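Board index › Handheld rigs and grippers › Faults and fixes

Left finger lagging on squeeze, then lets go (knitwear only?)

wolent_obsa wrote:
Afternoon all. Posting this before I do something rash with a screwdriver.

We run a pair of hand-held grippers on bedding and clothes. Mine has developed a habit: squeeze the trigger, the right finger comes in as it should, the left one thinks it over. Usually it catches up. With thick knits it sometimes doesn't, the pads meet crooked, and the sleeve slides out the bottom. On Friday it did the reverse and wouldn't open again, with half a jumper in its teeth, and Selamawit had to prise it off with a spoon.

No error in the log, naturally. The log believes everything is lovely. 500 grasps on this set of pads, if that matters.

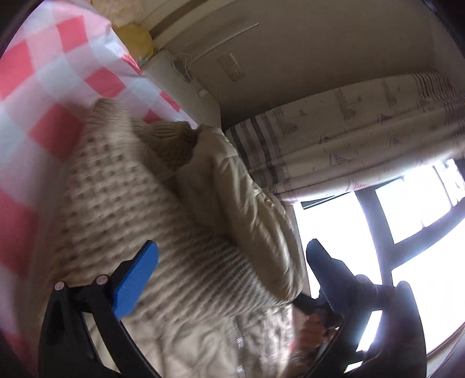

Blanket run, left pad on the left, for anyone who wants to squint at the bracket screws.

Any ideas before I strip it?

flimo_fan39 wrote:
Bracket screws. It's always the bracket screws. Next.

bethel_y wrote:
It is not always the bracket screws. You said that about my charger.

Obsa, does it lag with nothing between the pads? Do it slowly, twenty squeezes, and watch the pivots. If it only misbehaves under load I'd look at the linkage before touching the pads.

wolent_obsa wrote:
Tried it. Empty, it's perfect. It performs beautifully for visitors, like a toddler.

On a cotton sheet, fine. Quilted stuff, mostly fine. Ribbed cuffs are where it goes to pieces.

Mitiku D wrote:
Fluff. Wool sheds, the fibres work into the inner pivot, they felt up, and you get a nice little brake pad in there. Ours did the same in November after a week of blankets. I pulled out something that looked like a very small mouse.

Take the inner left pin out, pick it clean, dry lube, back together. Do NOT use oil. Oil plus wool is how you make roofing.

flimo_fan39 wrote:
Or tighten the screws.

mamo_workshop wrote:
Going to disagree with Mitiku a bit. Fluff gives you stiffness both ways and you'd feel it empty as well. Lag only under load says play in a pin to me. Load comes on, the arm twists a hair, the joint binds. That would also explain it jamming shut, because now it's wedged.

We replaced the pins on our Bonditz pair at 200 hours. The old ones came out visibly oval. Cheap part, horrible afternoon.

Mitiku D wrote:
You'd feel it empty if there was a lot of it. A small wad only bites when the arm flexes. I've had the mouse in my hand, so I'm not arguing from theory.

mamo_workshop wrote:
And I've had the oval pins in mine. We could start a museum.

Selamawit W wrote:
It was a teaspoon, and I'd like it noted that the jumper survived.

More seriously, can somebody say something about fingers? When it stuck, the first thing Obsa did was poke his thumb between the pads to free it. If that linkage lets go while you're in there, you will learn some new words. Rig down, trigger released, battery out, then poke. We've now got that taped to the wardrobe.

bethel_y wrote:
Seconded. The pads are soft, the arms behind them aren't. I lost a nail to the gap in an outer arm last year, and I was only brushing crumbs off.

wolent_obsa wrote:
Noted, thumb intact. One more for the pin faction and the mouse faction to fight over: 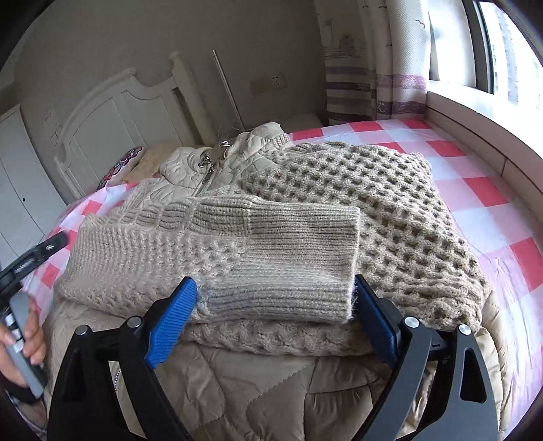
Beige sleeve, ribbed end. All four pivots on show.

I can't see anything wrong with any of them, but then I couldn't on Friday either.

mamo_workshop wrote:
You won't see oval from outside. Hold the pad, battery out, and rock it side to side. If it clicks, it's pins.

Mitiku D wrote:
Look at the fuzz on the end of that cuff and tell me it isn't going straight into a joint.

flimo_fan39 wrote:
Four pivots and not one mention of torque. I despair.

Abenezer Berhe (moderator) wrote:
Merged the duplicate thread into this one. Please keep spoon-related discussion to a minimum – the last one ran to 205 replies.

wolent_obsa wrote:
Right. Battery out, rocked both sides. Right: solid. Left inner: a click, faint but there. So I pulled the pin. It's worn on one side AND there was a plug of beige fluff behind it, packed hard as felt. You may both be insufferable.

Cleaned it, dry lube, new pin ordered. With the old one back in, the lag is smaller but still there on ribbed cuffs, so I'm leaving it switched off until the part arrives.

mamo_workshop wrote:
Order four. The others won't be far behind.

Mitiku D wrote:
Post the fluff.

flimo_fan39 wrote:
And were the bracket screws tight?

wolent_obsa wrote:
One of them was a quarter turn loose. I wasn't going to mention it.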